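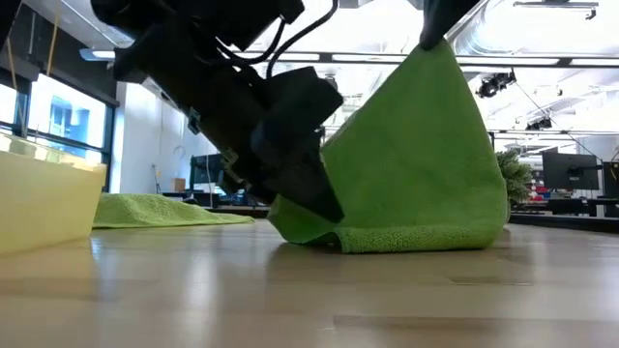
Irnilent Interior Storm Window, Series 400

Search products
Enter keyword or part number
Go

The Series 400 is an interior storm window for older houses with wood double-hung or casement sash. It mounts inside the existing window opening, against the stops or the jamb, and leaves the original sash, trim and exterior glass in place. No fasteners are driven into the exterior of the house. The unit can be taken out by one person and stored for the summer.

The panel consists of an extruded aluminum frame, a single glazed lite and a compression gasket on all four sides. The gasket is a hollow silicone bulb that takes up variation in the opening. Houses built before standard framing dimensions rarely have square window openings, and each panel is cut to the measured opening, including the difference between diagonals. Openings up to 3/4 inch out of square can be ordered on the regular form. Anything beyond that requires a paper or hardboard template.

Models

Gamow: fixed panel, one lite, compression fit. Intended for windows that are not opened in the heating season. No track and no screws. Held by gasket pressure and two safety clips at the head.

Berchtold: two-track panel with a lower lite that slides up behind the upper. Intended for bedrooms and any room where the window has to open from inside. Requires a jamb at least 1-1/4 inches deep, clear of the stool and the sash lock.

Stelska: arched or angled head, fixed. Made from a customer template only. Gothic, segmental and full half-round heads are all possible. Eyebrow windows with a rise of less than 4 inches are quoted individually.

Specifications

Frame: extruded aluminum, mitered and keyed at corners
Face width: 5/8 inch (Gamow, Stelska), 7/8 inch (Berchtold)
Gasket: hollow silicone bulb, replaceable, white, brown or black
Glazing: 1/8 inch clear annealed glass, standard
Glazing options: low-e hard coat, laminated, tempered, acrylic
Finish: powder coat, six stock colors, or primed for field painting
Maximum width, Gamow: 48 inches
Maximum height, Gamow: 84 inches
Minimum size, all models: 10 inches in either direction
Operating hardware, Berchtold: spring-loaded side latches, two per lite

Tempered or laminated glazing is supplied wherever the order form shows the window beside a door, in a stair enclosure, over a bathtub or with the bottom edge near the floor. The local code official decides what applies at a given address. Please ask before ordering, as tempered glass cannot be cut down afterward.

Use in historic districts

Many preservation ordinances regulate only what can be seen from the street. An interior panel generally falls outside exterior review, but rules differ from city to city, and houses with an interior easement may need written approval. Drawings of each frame section at full scale are available for submittal. For divided-light sash, the panel is supplied as one undivided lite so that the original muntins show through it. We do not supply applied grids.

The panel is removable and its installation does not require cutting, notching or planing of original woodwork. The Gamow safety clips use one small screw each, set into the underside of the head jamb. On stained or shellacked trim, drill a pilot hole.

Measuring

Measure width at the top, the middle and the bottom. Measure height at the left, center and right. Record both diagonals. Write all dimensions to the nearest 1/16 inch and do not deduct for the gasket; the deduction is made at the shop. Measure to the surface where the gasket will bear, which on most older windows is the jamb face just inside the interior stop. Note any paint buildup, and scrape loose paint first. Paint in houses built before 1978 may contain lead and should be handled accordingly.

Roller shades and blinds mounted inside the jamb often have to move forward. Allow 1/4 inch between the panel face and the nearest part of the shade bracket.

Condensation

The interior panel should be the tighter of the two layers. If moisture forms on the inside face of the original sash, room air is getting past the panel. Check that the gasket is seated in the corners and has not rolled under. Do not caulk the exterior sash shut or block existing weep holes in an exterior storm.

Ordering

Part numbers begin with the model letter, followed by the finish code and glazing code. G-670 is the Gamow in primed finish with clear glass. B-188 is the Berchtold in brown with low-e. Stelska orders are numbered when the template is received.

Each panel is labeled on the bottom rail with the room name and window number given on the order form. Replacement gasket is sold by the foot and can be fitted without removing the glass. Panels are shipped upright in crates, and glass damage must be noted on the delivery receipt before signing.

Frames carry a 10-year warranty on finish and corner joints. The gasket and Berchtold latches are covered for five years. Glass breakage after delivery is not covered.

Specifications revised March 10, 2019. Earlier section drawings for the Berchtold show a 3/4 inch face and should be discarded.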